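4 Fitting and levelling the Dravholm extending table

4.1 Before you start

Check that the top, both side rails and the four legs are free of packing film. Film left under a leg plate will stop the joint from closing fully. The fixings are in bag C. Bag D belongs to the optional Fetach leaf and is not needed until section 6.

Tools required: the 5 mm key supplied, a spirit level at least 60 cm long, and a soft sheet or blanket to work on. Do not use a powered driver on the leg bolts.

CAUTION: The assembled table must be turned over by two people. Do not roll it over on its legs.

4.2 Fitting the legs

1. Lay the top face down on the blanket. The rail slots should face you.

2. Place the first leg in its corner with the stamped letter pointing inwards. Legs A and B go on the fixed end, C and D on the sliding end.

3. Insert both bolts and turn each by hand until it meets the washer. If a bolt binds in the first few turns, take it out and start again.

4. Repeat for the other legs, then tighten all bolts with the key, working diagonally. The setting is 11 Nm if you have a torque wrench. Without one, stop when the spring washer is flat.

5. Turn the table upright and leave it for 24 hours before loading it. Retighten once after that.

Note - tables supplied before May have a single washer per bolt. Do not add a second.

4.3 Levelling

1. Move the table to its final position. Lift it at the rails, never by the edge of the top.

2. Lay the spirit level along the length of the top, then across it at each end.

3. Screw out the foot under the low corner. One full turn raises the corner by 1.5 mm. The feet must not be extended by more than 20 mm in total.

4. Press down on each corner in turn. If the table rocks, adjust the foot diagonally opposite the one that lifts.

5. Tighten the lock nuts and check the level again with the usual items in place.
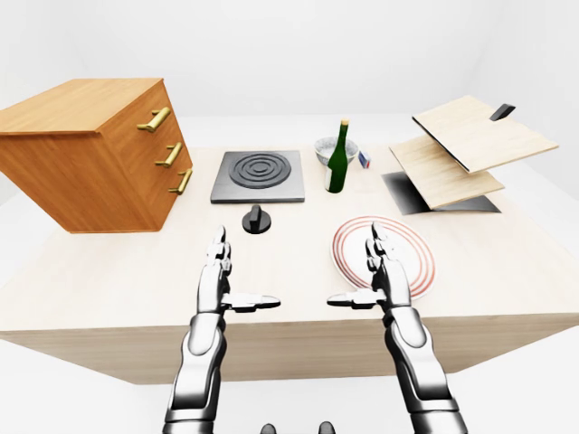

4.4 Care of the surface

Wipe with a damp cloth and dry at once. Zenumora oil may be used twice a year on oiled tops only; lacquered tops need no treatment. Put felt pads under anything that stays on the table, and lift it when you clean.

4.5 Spare parts

Feet, lock nuts and leg bolts are held by Patwary. Quote the number on the label inside the left rail. Questions on fitting go to Farzana Samarakoon, and orders to Tharindu Thambiah.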